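The Volcano Kit Will Not Make Your Child a Scientist

By Heledd Owen

Every February, when it's too cold to go out and too early to give up on the year, the science kits come back. The Faltix box is the one my neighbors keep buying. It promises 11 experiments. I did all of them with my four-year-old, and I'd call 3 of them experiments.

The rest are shows. You pour the vinegar, it foams, everyone claps. My daughter loved it, and I have no complaint about foam. But a child who has been told what will happen, by a booklet with a drawing of it happening, isn't testing much.

The Groston set costs more and comes with goggles too big for any preschooler I've met. Its booklet claims "1356 ways to wonder." I would like to see the list.

What held her attention longest was a bowl of water and whatever she could find in the house. Would a cork float? A spoon? A sock? She guessed wrong about the sock and made me do it again.

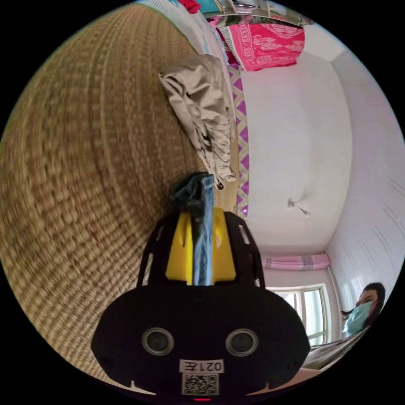
She also wanted to know why it got so heavy, and I didn't have a good answer ready, so we weighed it on the kitchen scale before and after. That took up most of an hour. The Faltix volcano took about 4 minutes, with a sink to scrub at the end of it.

Voyle, which makes the refill packs, says its powders build "lab confidence." Maybe. I asked how that was measured and got a coupon.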